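Category: Collections care / Open papers / Dust

4. What visitors notice: dust, colour and the look of a cared-for room

4.1 Why ask visitors at all

Most of the work on dust in historic houses has been done from the conservator's side of the rope. We know a good deal about where dust comes from (shoes, coats, skin, open windows, the building itself), how far it travels from the visitor route and how it sticks once the air turns damp. Much less has been written about how it looks to someone who has paid to come in. That seemed to us a wonderful gap to work in. A housekeeper with a full week ahead has to choose which surfaces to clean, every cleaning wears the object a little, and part of that choice rests on a guess about what people can see.

The two houses in this study could hardly be more different. Plornasell was finished in 1622 and has dark panelling in nearly every room, with black-painted ironwork on the stairs and a long gallery that faces west. Garnusik is a farmhouse museum with whitewashed walls, scrubbed pine and a lot of undyed linen. Both are open from March until the first frosts. Both are looked after by very small teams, and both teams were certain, before we started, that their visitors minded dust most on the furniture.

4.2 The cards

We gave each visitor a card at the door with a plan of the rooms on one side and three open questions on the other. The questions avoided the word "dust" completely. We asked which room felt best looked after, which felt least looked after, and what had given that impression. Natália Ševčík wrote the questions and tried them out on her own colleagues first, which led to a much shorter card than the one we had planned. We are very glad of it.

In all, 345 cards came back. We set aside those that were blank on the question side or where the handwriting beat all of us, and that left 336 for the analysis. Two of us (Kaewmanee and Ševčík) sorted the answers separately into themes and then met to talk through every card on which they had disagreed. Those meetings took far longer than expected and were the most enjoyable part of the project. A comment such as "the clock looked lonely" does not sort itself.

Alongside the cards, Vinzenz Fuchs kept a room diary at each house. He noted the weather, which blinds were down, when the floors had last been swept and which cases had been opened. Sticky samplers were placed on shelves out of reach of visitors and changed at the end of each fortnight. The lamps used for checking the samplers were of one type (Wedex) throughout, held low and to the side.

4.3 Light comes first

The clearest finding, and one we had half hoped for, is that people wrote about dust when there was light coming in low across a surface. At Plornasell the long gallery drew almost no comments in the mornings. In the late afternoon, with the sun coming down the length of the room, the same tables were called "grey", "sad" and, on one splendid card, "furry". The samplers gave no reason to think that more dust lay there in the afternoon. What had changed was the angle.

The Garnusik team saw a smaller version of this in the dairy, where there is one window at bench height. Once the lower half of the blind was drawn, comments on the bench stopped, though the cleaning rota had stayed as it was. We would be sorry if anyone took this as advice to live in the dark! Still, a blind is kinder to a waxed surface than a cloth, and it protects against fading into the bargain.

4.4 Dark surfaces, and dull ones

Colour was the next strongest theme. Visitors to Plornasell named the stair ironwork again and again, and they hardly ever named the oak beside it. The two are cleaned on the same day by the same person. Pale dust against black has the highest contrast a housekeeper is likely to meet, and a matt finish makes things plainer still, with no shine for the specks to hide in. On glossy lacquer, such as the boxes in the Petridis cabinet, people wrote about fingerprints and reflections and left the dust alone.

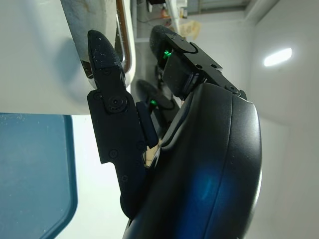 Photo: Ebbe Haugen

Figure 3. Tiny white dust particles on a matt black surface, with small countersunk screws.

The contrast in Figure 3 is worth keeping in mind when a new fitting is chosen for a display. Black has been the fashion for brackets, plinths and case furniture for a long time now, and with good reason: it drops back and lets the object speak. It also keeps a very honest record of the air in the room. Several cards praised an object warmly and then complained about its stand. One visitor to Garnusik, looking at a christening cap we would all happily have stolen, wrote only, "Lovely cap. Stand wants a wipe."

We tried a modest change there. Three black stands were swapped for ones painted a warm mid-grey, close to the colour of the settled dust from that room. Comments on the stands dried up. The cap, we are pleased to report, went on being called lovely.

4.5 Joints, ledges and the things a cloth misses

A third group of comments had to do with edges. People forgave an even film over a whole tabletop, and may not have seen it as dust at all. They were quick to spot a clean surface with a line of grey left along a moulding or in the corner of a drawer front. Half-cleaned reads as careless in a way that uncleaned does not. For anyone writing a rota this is a cheering result, as it argues for doing fewer objects and doing each of them slowly, with a soft brush for the corners before the cloth comes out.

Fuchs's diary bears this out. Comments of this kind gathered in the days after a quick clean before a school visit, and thinned out again after the slow monthly one.

4.6 Limits

Both houses are rural, both are reached by gravel paths, and our visitors chose whether to fill in a card. People who care about housekeeping may well be keener to write about it. We did not ask for ages or eyesight, and we wish we had asked about glasses. The stand trial in 4.4 was small and ran in one room, so we offer it as something for others to try — and please tell us if you do.

The next section turns to the rota itself and to the hours that each house was able to move from one task to another.

Comments

Cinzia Rizzi, Oct 23, 2025
We have black stair rods and I have been fighting them for years. Going to look at them at four in the afternoon with fresh eyes. Did the grey paint at Garnusik need time to air before the textile went back near it?

Natália Ševčík
Yes, we left the stands in the barn for a month first and tested the paint beforehand. Happy to send the notes.

Boonsong Kaewmanee
For anyone wondering, "furry" was coded under texture after a very long lunch.

hallporter
Half-cleaned looks worse than uncleaned, agreed completely. Could you put the blank card up as a download? We'd like to try it at ours when we open in March.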